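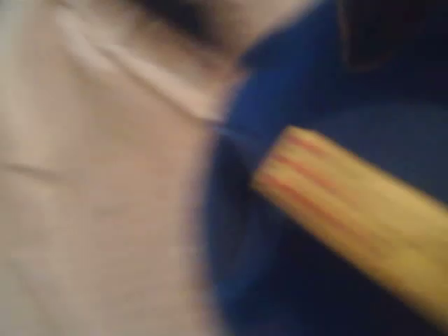
The woman who runs the bread stall at Ulley market has asked me not to print her name, on the grounds that everybody there knows it already and everybody else can come and ask. So I did, early one morning in June, and stayed far longer than I meant to.

She started baking for other people when the shop in Nenidport shut. "I had 3 tins and my mother's oven," she told me, "and I thought, well, I'll do a few loaves for the neighbours and see." The first week she sold ten. She still has the starter from that kitchen, a grey, grumbling thing she feeds before she feeds herself (and before the dog, who minds).
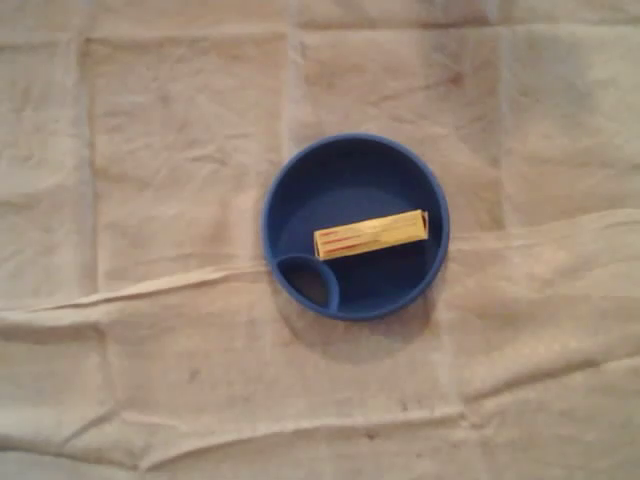
Proving is where most beginners come unstuck, in her view, and they come unstuck by fussing. "They're forever lifting the lid! Leave it be, go and hang the washing out." She has no time for special baskets or expensive gadgets either. A round blue plastic bowl and a bit of beige cloth, creases and all, are quite good enough for her, and she learned on much less. What she does insist on is a slow night somewhere cool, and flour from the mill at Hulik, which she has bought for 26 years.

I asked whether she ever gets tired of it. She thought for a good while, and served two customers while she was thinking. "February," she said at last. "I get tired of it in February."

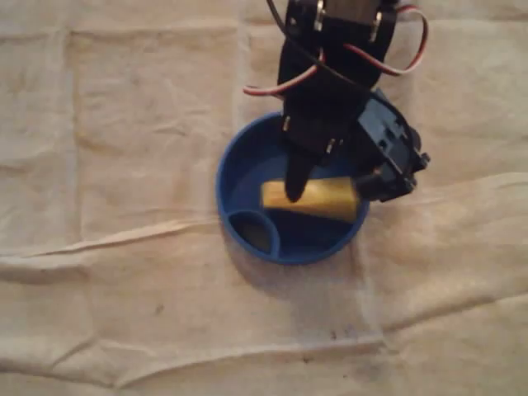
Plain cloth and a blue dish.

She'd like to teach a little more, perhaps four people at a time, round her own table. "You can't learn dough from the back of a hall," she said, and then sent me home with a seeded loaf and strict orders not to cut it until it had cooled. I managed about half the walk.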